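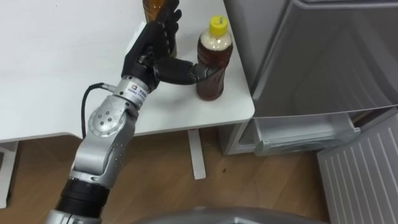 TICKET 589 - Norkau ferry booking page, winter sailings wrong

Status: open, part fixed
Product: Brindis booking
Opened: Apr 30, 2026
Site: Sindell Island visitor office

What's reported

Visitors booking the Norkau to Sindell crossing for next November get offered a full summer timetable. Should be charter only midweek, public boats at weekends. Emails coming in from people who've paid for a boat that won't run. Also the island tram tour shows as bookable on the same dates, and the tram doesn't go out after the end of October.

Booking number isn't tiny. Brindis report says 244 crossings sold on dates with no public sailing. Most are one school party plus a walking club, rest are couples and families.

Tried so far

1. Cleared the timetable cache from the admin page. No change.

2. Logged out, back in, different browser. Same summer times. Phone shows the same, so not a browser thing.

3. Checked the season settings. Summer season has a start date and NO end date. Somebody has blanked it or it never saved. Put the end date back in, pressed save, got the green tick, went back in and it was blank agian.

4. Rang Soltani (they run the boats) to ask if the feed they send us changed. They say no, same file as last year, sent overnight. Asked them to send a copy by email. Winter sailings are in it, correct, all there. So the fault is our end or Brindis, not the boat company.

5. Stopped sales by hand for the midweek November dates. Takes ages, one date at a time, there's no select all. Done for the Norkau pier. Not done for the private mooring bookings, leaving those, people come in on their own boats whatever the timetable says.

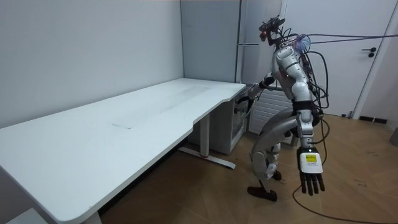
6. Put a notice on the front page: "Winter crossings are being corrected, please ring before you book midweek." Phone went mad for an hour then settled down.

7. Brindis support replied. Their words: "The season end date will not save if another season overlaps it." Went through the season list. There's an old one called Easter Test, hidden, no dates on it at all. Counts as running all year apparently. Can't delete it because it's got bookings attached. Asked them to move the bookings and remove it.

8. Easter Test gone. End date now saves and stays. Winter times showing on the website for Norkau departures. Checked going out AND coming back, coming back is still wrong. Last boat off the island shows as the summer evening one. That's the one that really matters, don't want people stuck at the landing in the dark waiting on a boat that isn't coming.

9. Return sailings have thier own season list, on a different page, under Piers. Had no idea. Same missing end date. Fixed it, saved, stayed.

Still to do

Refunds. Brindis will only do them in a batch up to 2,000 pounds, the school party alone goes over, so that one has to be split or done by bank transfer. Waiting on an answer about which.
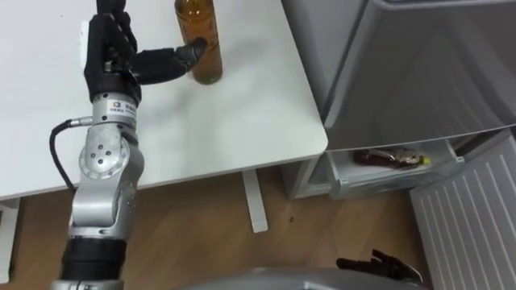

Everyone else can go through the normal batch once the list's been checked against the weekend bookings, don't want to refund somebody whose boat is running fine.

Tram tour still on sale for November. Different settings again, not looked yet. Closed it by hand for now.

Printed leaflet at the Norkau ticket hut is correct, leave as is. The one in the campsite shower block is last year's, needs swapping.

Notice on the front page stays up until the 3 test bookings go through clean. Two have. Third one failed on payment, looks like the card, will try again with another.

Asked Brindis if a warning can be added when a season has no end date. No reply yet. Keeping ticket open.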